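Chapter 4
The Counter and the Sink

If you worked through Chapter 3 with a pencil in your hand, you now have a floor plan of your own kitchen, a list of everything you keep in it, and very likely a drawer or two that you would prefer not to think about until spring. Set the drawers aside for now. We are going to spend this chapter on the part of the kitchen that does most of the work and gets the least thought, the stretch of counter on either side of the sink.

I learned to cook in a rented house in Godoy with a counter barely wider than a bread board, and I remember being quite sure that all my troubles would be over once I had more room. Then I moved to Zatham, where the counter ran the whole length of the wall, and within a month I had filled every bit of it with jars, mail, a radio, and a mixer I used twice a year. I was chopping onions on the same little patch I'd had before! Many of my students tell me some version of this story, and I have come to think of it as the first lesson of the subject. Counter space gets used up by whatever is set down on it, and things that are set down have a way of staying.

Before we go further, let us agree on a few words. The landing area is the counter where things arrive, such as groceries, dirty plates, or a hot pan on its trivet. The working area is where you cut, mix, knead, and roll. The wet zone is the sink itself together with the strip of counter close enough to catch a splash. In a large kitchen these may be three separate places. In most of ours they overlap, and a good deal of this chapter is about living with the overlap cheerfully.
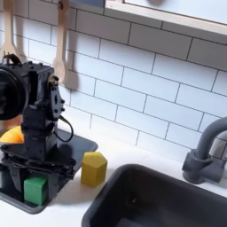
The wet zone deserves our attention first, and it is the one people find hardest to see in their own homes. Stand at your sink and hold your arms out loosely to either side, and you will have a fair idea of how far it reaches. Color can help you here. A dark gray sink set into a white countertop makes a plain border between the basin and the surface beside it, and your eye picks up the edge even when you are tired and the dishes are waiting. A sink that matches its counter asks a little more of you, and some of my students lay a folded towel along one side until the habit takes hold. The wall counts too. Subway tile with dark grout is a pleasant thing to stand in front of, and it wipes down easily, but it is still part of what you clean, and we will come back to it in Section 4.5.

Section 4.1 asks you to keep a counter diary, beginning on a Monday and running for one week. Each evening you will write down what is on the counter and how it got there. Please don't tidy first. A diary kept by a person on best behavior is no use to anyone, least of all the person — and I say that having cheated on my own.

Sections 4.2 and 4.3 take up the landing and working areas in turn, with drawings to copy and adapt.

Words to know in this chapter: landing area, working area, wet zone, backsplash, reach, clear run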